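The **Wenamlow brush cell** is a small robot workstation in Pimdale, where a single tabletop arm practices taking calligraphy brushes from a wooden rack and hanging them back up again. It was put together by Kavitha Rao and is looked after by Lizeth Ríos, whose bench notes are the source of most of what is written about its upkeep. People who visit the cell usually know it simply as "the brush table."

## Background

The cell began life as a place to try out gentle handling of long, light things that swing. Rao had wanted a job that was easy to understand at a glance and still hard enough to be worth doing, and brushes on hooks suited her very well. They sway when touched, they differ a good deal in thickness, and each one has to be lifted by a loop before it can be carried anywhere. The first setup used a plain metal rail, and the carved rack replaced it in August, after it was agreed that a real piece of desk furniture made for a fairer test.

## Layout

The arm is bolted to the back of a heavy table made by the local workshop D'Amico. A small camera is fixed at the wrist, so its view tilts and turns along with the arm, and pictures taken from it often look quite crooked to anyone used to a level camera. The control program, called Plulia, was written for the cell and keeps a list of named arm positions: one for rest, one for looking over the rack, and a group of closer ones for the separate hooks.

The rack is kept on the tabletop with a felt mat in front of it. The mat belongs to the brushes, so to speak – it gives them something soft to land on when a grip fails, and grips do fail, particularly in the first hour after a change of fingertips.

## Setting up

Setting up the cell is slow, pleasant work, and Ríos advises people not to hurry it. The arm is sent to its rest position first, and the rack is put in place by hand. The person at the table then moves the arm to the looking position, checks the wrist view, and nudges the rack until the whole working row of brushes can be seen. Only after this are the hook positions taught, one after another, from left to right.

Each hook takes 2 saved points. The first is a waiting point a little way out from the brush, and the second is the grip itself. Thick handles and thin shafts get their own finger openings, and a broad brush is taught last, as its bristles can brush against a neighbor on the way out. (The pun is an old one at the table and newcomers are expected to bear it patiently.)

A setup is accepted after 17 clean lifts in a row, all at low speed. If one goes wrong, the count starts over.

## Care and repair

Most of the day-to-day care has to do with the wrist. The camera lens is wiped with a dry cloth before each session, and its cable is checked by running a finger along it while the arm is held still. The rubber fingertips are changed when they grow shiny, and any change of fingertips means that the grip points have to be checked again.

Shadows are the other steady nuisance. Brushes throw soft doubles of themselves on the pale wall behind the rack, and an early version of Plulia would now and then reach for one of these. Rao cured most of the trouble by having the program look for the top of each brush, close to the hook, before it looks at anything lower down.

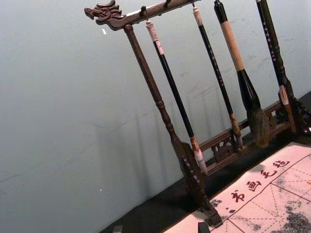

*Wrist camera view of the rack with four brushes hanging from it, their shadows on the wall and the felt mat at lower right.*

The longest stop in the cell's history came when a wrist bearing wore loose and the view began to shiver at the end of every move. Ríos first blamed the camera bracket, tightened it, and then tightened it again, before taking the wrist apart and finding the real cause. The bearing was replaced on 12 October 2022, with the lift counter standing at 3,453, and all the hook positions were taught afresh afterward. The worn bearing is still kept in the parts drawer, wrapped in a rag, and is brought out whenever someone new is learning what a loose wrist feels like.

## See also

- Robot wrist
- Camera calibration
- Brush rack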